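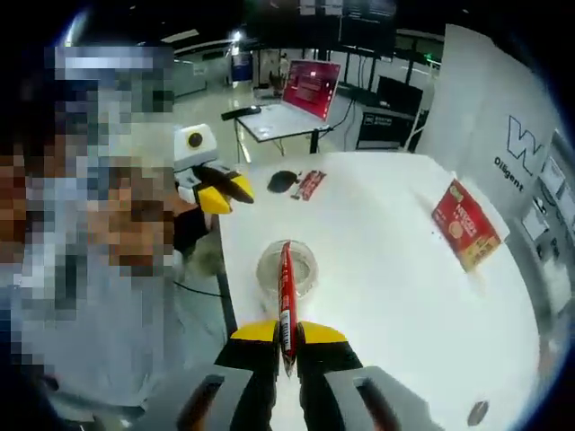
Why does a snack stay crunchy?

When you bite a cracker, it breaks with a loud crack. But leave one on the table for a day and it bends a little and makes almost no noise. What happened to it?

The answer is water. Air always has some water in it, even when you cannot see it. A dry cracker takes this water in slowly, like a very small sponge. The hard parts inside become soft, and the crunch is gone.

What the packet does

A good packet keeps the damp air outside. Many packets look like simple plastic, but they are made of several thin layers stuck together. Often one layer is metal, much thinner than a hair. The edges are closed with heat.

My uncle, Imad Boutros, worked at the Prekach biscuit factory. His machine closed 2,000 packets in one shift, and he pressed 21 of them by hand to listen for air coming out – a small hiss meant a bad packet.

Try it at home

Take two crackers from the same box. Put one in a jar and close the lid well. Leave the other on a plate in the kitchen. The next evening, break both close to your ear. Which one is louder? In a rainy week you can do it again and compare.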